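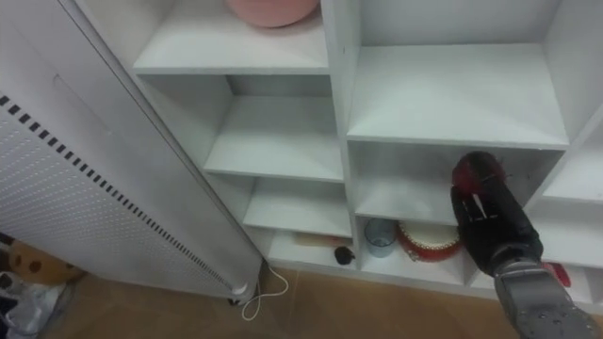 3. Lugar de conservación de la fruta en el hogar

3.1. Muestra y procedimiento

El trabajo de campo se realizó en cuatro localidades: Gramville, Sisov, Maksymiv y Zundstead. Participaron 112 hogares, que anotaron durante 12 semanas la fruta que entraba en la vivienda, el lugar en que se guardaba y el destino final de cada pieza. El cuaderno distinguía cuatro destinos: consumida en crudo, cocinada, regalada y desechada. Se pidió a los participantes que hicieran la anotación el mismo día y que dejaran en blanco las casillas de las que no estuvieran seguros. Las casillas en blanco se trataron como datos perdidos y no se imputaron.

En conjunto se reunieron más de 4000 registros. La fruta cortada que se compró ya envasada queda fuera del análisis, lo mismo que los zumos y las conservas. Los plátanos se registraron por unidades y las uvas por racimos, decisión que dificulta la comparación entre ambas frutas y a la que volvemos en el apartado 3.4.

La primera visita a cada vivienda sirvió para levantar un croquis de la cocina y de las estancias contiguas. En él se marcaban el frigorífico, la despensa si la había, las encimeras y los muebles en los que se dejaban alimentos. Glenys Jenkins y Anathi Adams codificaron los croquis por separado y discutieron después los desacuerdos, que se concentraron en los muebles de paso, es decir, los situados en pasillos o junto a una puerta.

3.2. Categorías de colocación

Las categorías iniciales eran tres: frigorífico, recipiente a temperatura ambiente y armario cerrado. Durante las primeras semanas resultaron insuficientes. Una parte de los hogares dejaba la fruta directamente sobre un mueble, con las piezas separadas entre sí, como en la estantería blanca de la figura 2, en la que se aprecia a la izquierda una pera verde con una zona rojiza. Se añadió por ello una cuarta categoría, que llamamos «superficie abierta». Comprende las baldas, las repisas y la parte superior de los muebles, siempre que la fruta quede a la vista y fuera de un recipiente.

La altura de la superficie no se tuvo en cuenta al asignar la categoría, pero sí se anotó en el croquis. También se anotó si el mueble estaba expuesto al sol directo en algún momento del día, según lo que declaraba la persona responsable del cuaderno. Este último dato es poco fiable: varias personas modificaron su respuesta en la segunda visita, en febrero, cuando la luz entraba de otro modo en la cocina.

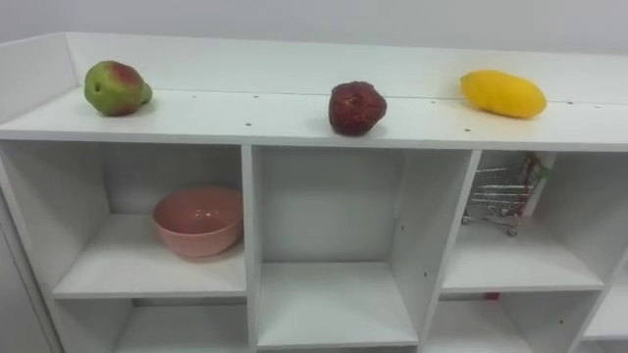
El traslado de una pieza de un lugar a otro se registró como un movimiento y no dio lugar a un registro nuevo. En las peras y los aguacates fue frecuente que la pieza pasara unos días a temperatura ambiente y terminara en el frigorífico. En las manzanas el recorrido fue casi siempre el inverso – del frigorífico a la encimera, a menudo el mismo día del consumo. Para el análisis principal se tomó el lugar en que la pieza había permanecido más tiempo.

3.3. Resultados

La fruta guardada en superficie abierta se consumió antes que la del frigorífico en las cuatro localidades. La diferencia es clara en Gramville y en Sisov, y menor en Maksymiv, donde los hogares compran con más frecuencia y en cantidades más pequeñas. En Zundstead el número de registros de esta categoría es reducido y el resultado debe leerse con cautela.

El desperdicio sigue otro patrón. La proporción de piezas desechadas fue mayor en los cajones del frigorífico y en los armarios cerrados, y el motivo que más se anotó fue el olvido. En los recipientes a temperatura ambiente predominaron los golpes y el moho por contacto, sobre todo cuando se mezclaban cítricos con otras frutas. En superficie abierta el moho por contacto fue poco común, si bien se anotaron más piezas arrugadas.

El tamaño del hogar modifica en parte estos resultados. En las viviendas de una sola persona, el lugar de conservación apenas guarda relación con el desperdicio; lo que pesa es el volumen de la compra. En los hogares con menores, la fruta a la vista se consumió sobre todo por la tarde, y una parte se dejó a medias. Las piezas empezadas y abandonadas se contaron como desechadas, criterio que quizá resulte severo.

3.4. Limitaciones del registro

El cuaderno depende de la constancia de quien lo rellena. Los registros de las últimas semanas son más escuetos y contienen más casillas vacías, en particular la del motivo del desecho. Tampoco es descartable que el propio hecho de anotar llevara a comer fruta que en otras circunstancias se habría tirado.

La unidad de registro plantea un segundo problema. Un racimo de uvas puede consumirse a lo largo de varios días y recibir un solo destino, el que tuvo la mayor parte. Se repitió el análisis sin uvas ni cerezas y las diferencias entre categorías se mantuvieron en el mismo sentido, aunque en Maksymiv perdieron intensidad. Las frutas de hueso, con pocos registros por la época del año, no se analizaron por separado.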